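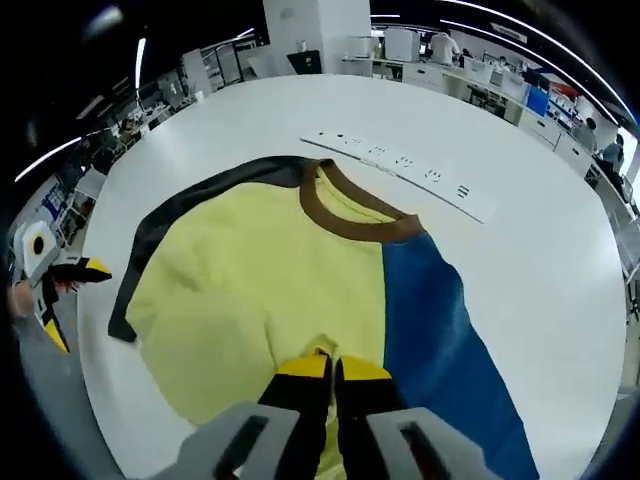 What does Amska do?
We write and run online courses about networks, passwords and personal data, for people who use computers at work but did not study them.

About Amska

Amska is a small training company with its office in Brullham. We started with one evening course on home routers, which we gave in the back part of a library. The people who came had many more questions than the course had answers, so we wrote a second course, and then a third. Today our courses are taken mostly online, and the evening group in Brullham still meets at 6:30 p.m. from September until May.

Our learners work in offices, clinics, shops and schools. Many of them received a new phone or a new laptop from the employer together with a long document about security, and they signed it without reading to the end. We do not blame them. We have read many of these documents and they are hard also for us.

How we teach

Each course has short lessons, and after each lesson there is a practical task which you do on your own device. For example, you look which apps can see your location, and you decide for each app if it should stay so. We do not use tests with a clock. A lesson can be stopped and continued on another day - the page remembers where you were.

The texts are written in plain English. Several of us learned English as adults, and we know how tiring it is to look up every second word. When a technical word is necessary, it is explained at the place where it first comes, and again in the word list.

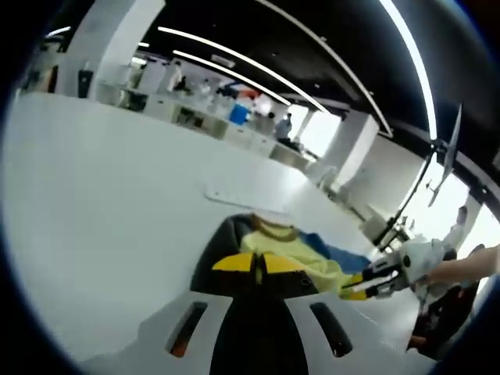 Can my employer see my results?
Your employer sees only that you finished the course, and the date. Your answers, your notes and the time you needed are visible to you and to your tutor.

Our courses

We have 3 courses at present. Harawira is the basic course, about accounts, passwords and updates. Ferside is for teams who work from home and share files over connections they do not control. The third one is for managers who must buy or order training, and it has no special name, we call it simply the managers' course.

Until now 2164 people have finished Harawira. Ferside is newer and the groups are smaller. For organizations with more than 1000 employees we prepare a separate plan, with your own examples in the lessons and a tutor who stays with you for the whole period.

Your data with us

We keep your name, your email address and your progress. We do not sell this information and we do not put advertising in the lessons. If you close your account, your progress is deleted together with it, so please download your certificate before.

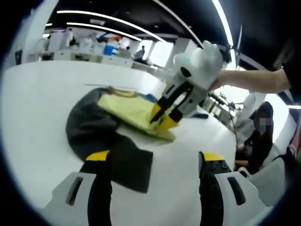
A dark gray cloth on a white table

Contact

Write to us through the contact form and tell us which course interests you and how many people will take it. We answer in English.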